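December, 09:40. Buffer stability, third repeat

Conductivity of the Clernia stock read 552 at opening and 361 after dilution, same as the last run. Drift on the Grukby meter was up to 3 units over the hour - acceptable, but recalibrate before the next batch. 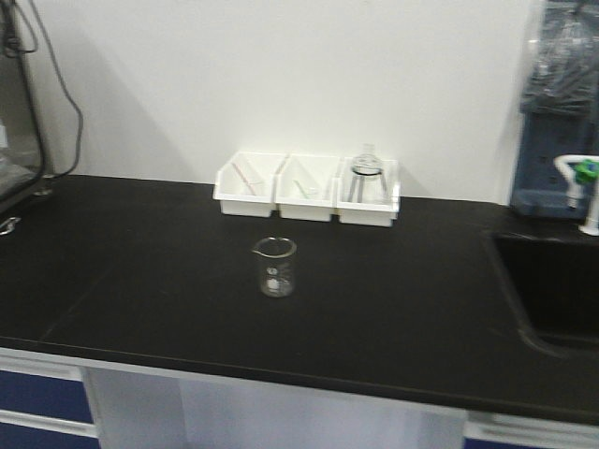 Biwott Building - Wet Chemistry Group

Ubaldo Marchetti's undiluted control gave 970. He suspects the older salt lot. I think the balance needs checking first. Repeat with fresh salt, same water, lid on between readings.

Olanrewaju to send the Prullance order before lunch. pH strips nearly gone.
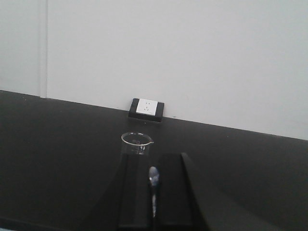 Wall outlet, back of bench.

14:15. Control repeated, no change. Balance booked for checking.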